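Undero Pine Table

March
By the Mavia product desk

The Undero is a plain pine table for desk work, small repairs and anything else that needs a flat surface and a place to sit. It is made for Mavia at the Sirkevton workshop and sold in one size and one finish. The top is 51 inches long. It comes with the legs off and the hardware in a bag.
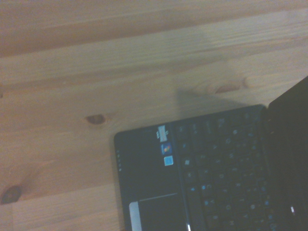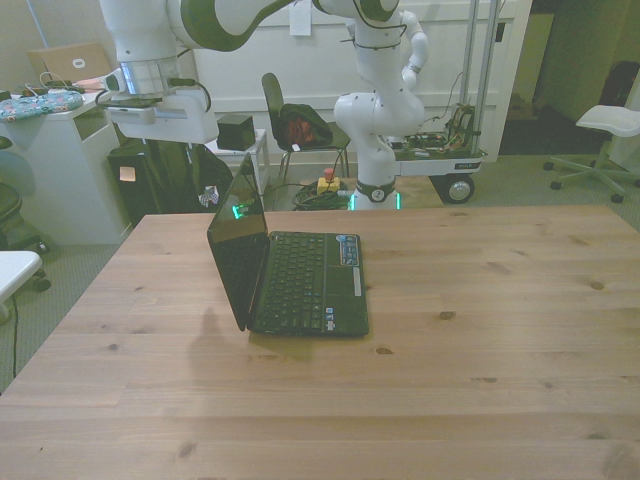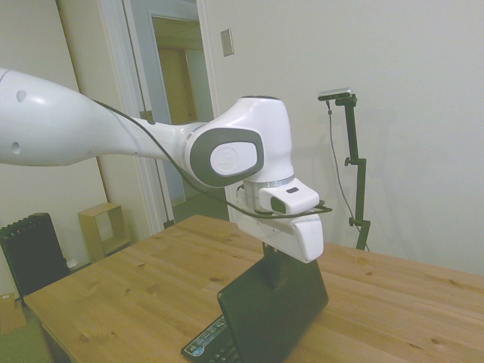
Undero table with a black laptop on it.

Pine is a soft wood. It dents more easily than oak or beech, and a dropped screwdriver will leave a mark. Many buyers don't mind this on a work table, and some prefer it to a hard coated top that chips. If you want a surface that stays the way it was on the first day, look at a laminate desk. We don't make one, but plenty of other shops do.

Knots and grain

We don't sort the boards for a clean face. Knots are left in wherever they are sound, and they can be any size from a small dark oval to a broad one with a ring of darker grain around it. Some boards have a pale swirl where the grain bends around a knot just under the surface. The planks run the long way, and the color can shift from one plank to the next. You can't choose the pattern, and we can't send a photo of the exact top before it ships.

A knot that has come loose, or a crack that goes through the top, is a fault and we will replace the top. A knot with a hairline in it is normal. If you aren't sure which you have, send a picture and the label from the carton.

Finish

The top and edges get a clear matte oil at the workshop. There is no stain or color in it. New tops are pale, and they turn more honey-colored over the first year, faster near a window. Anything that sits in one place for months will leave a lighter patch when you move it. The patch evens out in time. For the first few months it helps to shift a laptop, lamp base or desk mat now and then.

The underside gets one thin coat and is not sanded as finely as the top. Wear gloves if you are going to carry the table by the apron for any distance.

What it's used for

Most orders go to people who want a desk for a laptop and not much else. The top is deep enough to push the computer back and still have room for a notebook in front. It takes a screw clamp along any edge, though you should put a scrap of wood or a felt pad under the jaw. Clamps without a pad will print a ring into the pine.

For laptop repair and other electronics work, put a grounded mat on the table. Wood doesn't scratch cases the way metal does, but it gives no static protection at all, and hot solder will burn the finish.

The same goes for hot mugs and pans. Use a coaster or a board.

Details

Top: solid pine, planks glued edge to edge
Length: 51 inches
Legs: pine, square, bolted at the corners
Finish: clear matte oil
Assembly: needed, hex key included
Drawers: none
Cable holes: none, but the top can be drilled

If you drill the top for cables, go in from the upper face with a sharp bit and stop as soon as the tip comes through, then finish from below. Oil the inside of the hole. Drilling doesn't affect the cover on the legs or the hardware, but we won't replace a top that has been cut or drilled.

Putting it together

Two people make it easier. Lay the top face down on a blanket. Fit each leg into its corner and start all the bolts by hand before tightening any of them. If one bolt won't start, back the leg out and try again. Don't force it, as the inserts can pull out of soft wood.

Turn the table over with a person at each end. Do not tip it up onto two legs. Check for rock on the floor where it will stand, and put a felt pad under the short leg if there is one. Tighten the bolts again after a few weeks, once the wood has settled in your room.

Care

Wipe with a damp cloth and dry it after. Don't use spray polish or anything with silicone, which makes it hard to re-oil later. For a light stain, sand with fine paper along the grain and put on a little oil with a rag. Lay used rags flat outdoors to dry before you throw them away, as oily rags can heat up on their own if left in a pile.

Re-oil the whole top when water stops beading on it. A desk might go a long time between coats. A table used for glue and paint will need it sooner.

Orders and delivery

The Undero ships in two cartons, top and legs. They usually arrive together, but if only one turns up, wait three working days before you write to us. Orders are sent out within six working days. We have shipped almost 1000 of these tables since the Sirkevton workshop took over the job from our old supplier, and the cartons were changed along the way. The current ones have cardboard corners. If yours has foam corners it is from older stock, and the table inside is the same.

Spare bolts, inserts and single legs can be ordered by email. Legs from the Akbari bench do not fit. The bolt spacing is different, even though the two look alike in the catalog.

The Akbari bench is the matching seat. It has the same oil finish and is sold separately. Wood from different batches won't be a perfect match when new, and the bench usually looks a bit lighter beside a table that has been in use for a while.

Last updated: Saturday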